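Teaching by hand: notes from the snack job

2022-12-09

I got asked again what I do with my evenings, so I'm writing it down. I collect demonstrations for Triria. They send out a pair of hand-held grippers, I do a small task with them over and over at a table, and the recordings go back to be used for training an arm. The task this time is packing snacks into a mint-green container.

I started in August on a different job, which was folding dish towels, and I was bad at it. Snacks are easier to explain and about as hard to do well.

Before the grippers I spent a few weeks on the remote control side. You sit with a pair of handles and a screen, and the arm copies you from across the room. The rig was called Kukach. It worked, but I never got used to the delay, and I dropped a lot of things from just above where they were supposed to go. With the hand-held tools my own arms do the moving, so the speed is closer to normal. What I lose is the feel in my fingertips. I have two jaws with blue pads and that's it.

The order for the early takes is simple. Open the jaws, come in over the item, close, lift, move over the tray, lower, open. Small wrapped things go first, because they can lie flat in a corner and leave the floor of the tray clear for the rest.

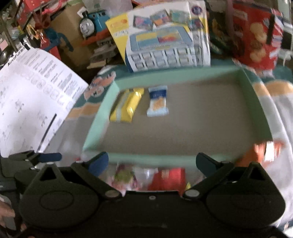

What I got wrong at first

I was too fast. The first batch I sent in was 85 takes and a good part of it came back with a note asking me to slow down on the approach. When I reach for a packet with my bare hand I correct at the last moment and don't notice. With the gripper that shows up as a twitch, and a twitch is something the arm will learn along with everything else.

I was also too tidy. I would straighten every packet before picking it up, which made the takes look nice and made them all the same. The instructions from Triria say to leave things at odd angles and to put the clutter back wherever it was. I don't clear the table between sessions now. Boxes, bags and leaflets stay where they are at the back.

Foil bags and cups

Foil bags are the worst. If you grip one in the middle it slides around on the air inside, and if you grip it by the seam it swings. I go for a corner where the foil is bunched up a little. Chip bags I pick up last and lay across the top or stand against the back wall.

Cups are better. A jelly or pudding cup has firm sides, and you can come down with one finger on each side and close until it stops. The main thing is to line up the gap before you lower. If you lower first and then shift over, you knock the cup, and whatever is next to it goes too.

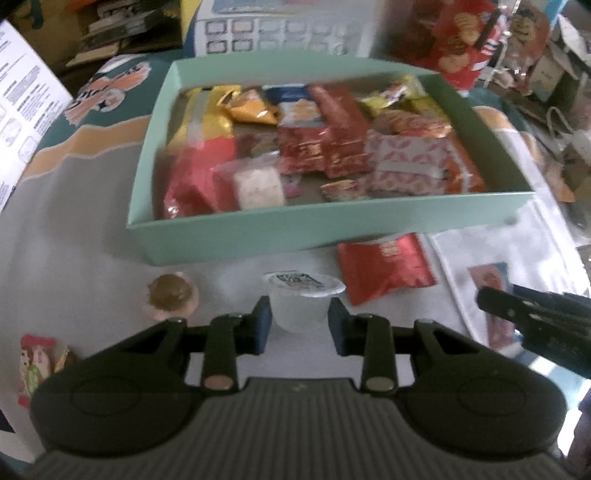

Gripper open at a small cup, with the snack box behind it.

Two grippers at once is a separate skill. I'm right-handed, and for a long time my left just held still while the right did the work. The reviewers want both used if both are in the take. I practiced passing a packet from one to the other until it stopped feeling silly.

Numbers and what's next

My total as of last night is 1,137 takes across all tasks. A normal evening is 40. I tried 200 over one long weekend and wouldn't do it again, my thumbs were sore for days and the last ones were sloppy.

The next task sheet is from Poduval, the same people who wrote the towel one. It has cups with lids and small jars that have to be set upright in a row. I've asked for new pads before I start.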